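Search this site Go

Packing bench, Tuesday

At the bench at Krasniqi today, bags and bits for the Ilbridge order.
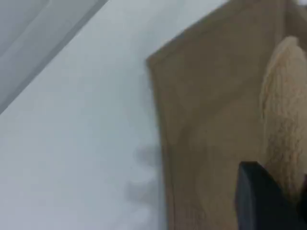
Tan and brown on a pale surface, both shots. 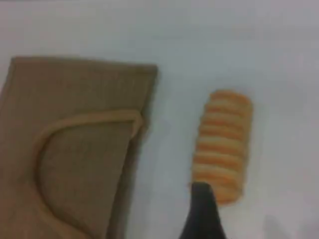 Floklow

First one: brown paper bag, lying flat, soft creases and all. I like them a bit crumpled. Fuzzy beige thing on top, lovely texture up close. 20 of these bags to fill before lunch, wish me luck.

Second: khaki-coloured piece with the curved trim. Look at that big C shape! Darker strip down the right side too. Favourite colour of the lot, goes with everyting.

Bags get folded over once, sticker on, done. No tape, tape tears the paper. Running low on stickers, the next roll is 143 and that should last til June.

More pics when the grey ones turn up. Parcels go out at 5, so if you want anything added to yours message me before then. Pick up from Toto is fine aswell, side door.

17 comments
363 shares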